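Notebook, hot water bench, 12/04/2024

Kettle again. I had planned to spend today on the Trestberg jug and its lid hinge, but the jug is still in a box at the Fuentealba office, where it went by mistake in August and where it has apparently been happy ever since. So the gooseneck gets another turn.

Put the red cloth back on the table first. It needs ironing and it does not hide tea, whatever was claimed when we bought it, but steel on red is easy to look at for a whole afternoon and steel on the old gray top was like staring at a rainy parking lot. Flowers went to the far corner, well out of the way of the spout. Last time they were near the middle and got watered, which they enjoyed more than the logbook did.
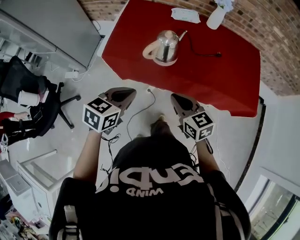
Kettle, red cloth, paper and flowers. Cord pulled out to the right, plug on the table.

Cord notes, before I forget. It is stiff and remembers being coiled in the carton. Laid out to the right it stays put, more or less. Laid behind the kettle it creeps back under the handle, and then you pick up the kettle and the cord together and feel foolish. Right side it is, until somebody left-handed complains. Rule stands from last month: plug on the table where everyone can see it until filling is done.

Capacity. The leaflet (Cokora, one sheet, folded so many times it is mostly crease) is coy about what "full" means. Filled to where I would call it full and weighed: 1,332 g kettle and water together, less 487 g for the kettle empty with lid on. I make that 845 g of water. I would not want to carry it any fuller. At that level the first tilt gives you a cough out of the spout before it settles down to a proper stream.

Pouring. Target was a slow, steady stream into the glass jug, stopping at 575 g by eye and then checking the scale. I am not going to write down the first attempt. The later ones came close enough that I was pleased with myself, which is usually when I knock something over. The long curve of the spout does most of the work if you let it. If you hurry, it makes a little rope that walks up the far side of the jug and down onto the cloth. See above re: tea.

Handle is good. Pale, plain, sits well in the hand, and the weight hangs under it sensibly even when full. I have nothing rude to say about the handle.

Lid is another matter. The dome is a friction fit and the fit has opinions. Push it down level and it stays through a full pour. Push it down a hair crooked and it looks exactly the same, right up to the moment it doesn't. I'd like a click, or some mark to line up with. Failing that I'll go on pressing it twice and pretending once is enough.

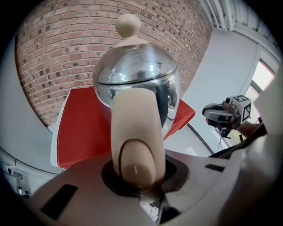 Cokora's reply to my grumble of last week came in after lunch: the lid should be seated with a quarter turn as you press, the knob is only meant for lifting, and if it still rides up on one side they will send another lid without asking for the old one back.

Fine. Tried the quarter turn. It goes down with more conviction, I'll give them that, though the leaflet could have found room for it somewhere between the recycling symbols. Told them to send the spare lid anyway.

Cleaning. Fingerprints are a full-time job on anything this shiny. A dry cloth moves them around. A damp one and then a dry one gets rid of them for as long as it takes to pick the thing up again. No Tristel on this bench, please — it belongs with the other work, and this is something people drink from.

Room was over 42 percent humidity by the wall meter at the end, for what that meter is worth. It lives on the brick and I suspect it mostly measures the brick.

To do:
Write to Fuentealba again about the jug. Ask nicely.
Repeat the 575 pours with the kettle half full and see if the cough goes away.
Iron the cloth, or turn it over.
New water for the flowers, in the vase this time.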